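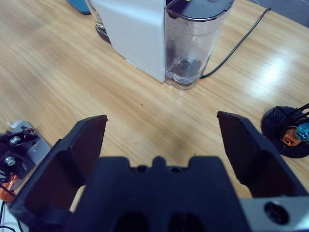 Tarkdale refreshment corner: progress to the end of May

The Wultberg grant of £3,000 paid for the table and the coffee machine. Spending so far is £418 on crockery and capsules.

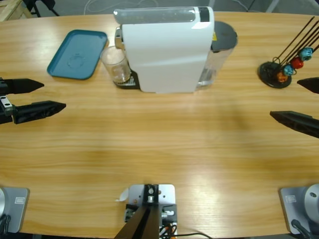

Coffee machine, tray and capsule stand on the table

The corner opens at 15 sessions a month. Kvam supplies the capsules - Tronen has quoted too, but

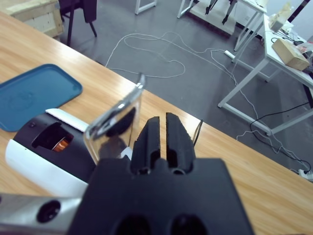
we have not yet compared prices. We still need 2 more trays.
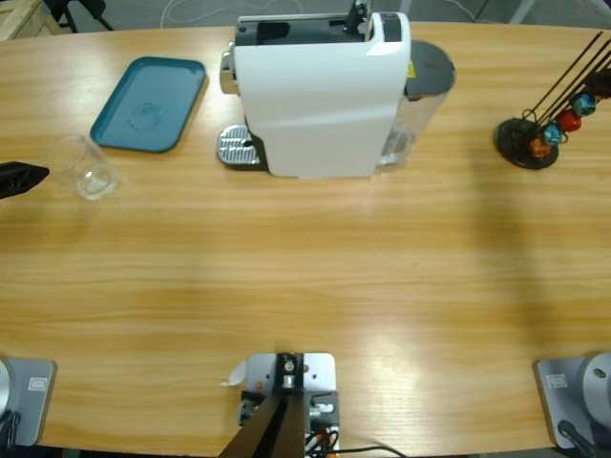

The table with tray and glass to the left of the machine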